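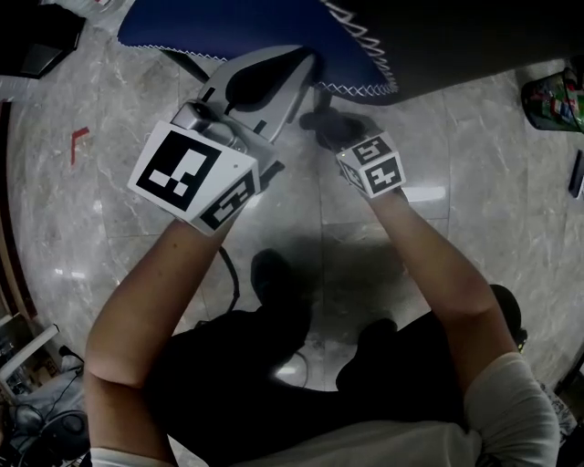

Posted in: Group Notes / Software

Minutes of the Monday software meeting, Rotdale office

Chair and minutes: Matěj Říha. Apologies from the Zistetti team, who had a clash and will read these instead (hello!).

We started a few minutes late and went straight to the cloth work, as several people had to leave by 11:30.

1. Marker tracking on the hand-held gripper

Most of the morning went here. The tracker in Sellow still loses the wrist cube whenever the operator reaches across the hem and only one face is left toward the camera. With two faces in view the pose is steady, and everyone was pleased with how much better that has become since the last release – thank you to those who stayed with it. With a single face it flips now and then, and the planner downstream believes it. Matěj suggested holding the previous orientation for up to 200 milliseconds before accepting a flip. There was a friendly but rather long discussion of whether this would hide real fast turns of the wrist. Agreed to try it on a branch and compare.

Action: Matěj to open the branch and post the comparison plots.

2. Glare on the tile floor

The overhead light shows up as a bright patch on the floor, and the corner detector wastes time there. Masking by hand was thought too fiddly. We would sooner lower the exposure in the capture settings and see what that does to the dark blue cloth, which is already hard to pick out in shadow. The white zigzag hem remains the best thing we have to follow, and the edge finder should go on using it.

3. Replay tool

Rolland now opens all 1599 recordings without crashing, which got a small round of applause. Of these, 1152 have usable tracks for both wrists. The left and right streams still drift apart in the longer ones, and recording 738 is the one to look at if you want to see it at its worst. The fix belongs in the timestamp code, and we would all like it in before May.

Action: drift fix to be reviewed before the next meeting.

4. Any other business

The config file names are confusing to newcomers and will be tidied. The question of moving to the larger meeting room was carried over again.

Meeting closed at 11:40.

Recent notes
- Planner timeouts and what we changed
- Sellow release checklist
- Getting started with Rolland
- Zistetti interface questions, part two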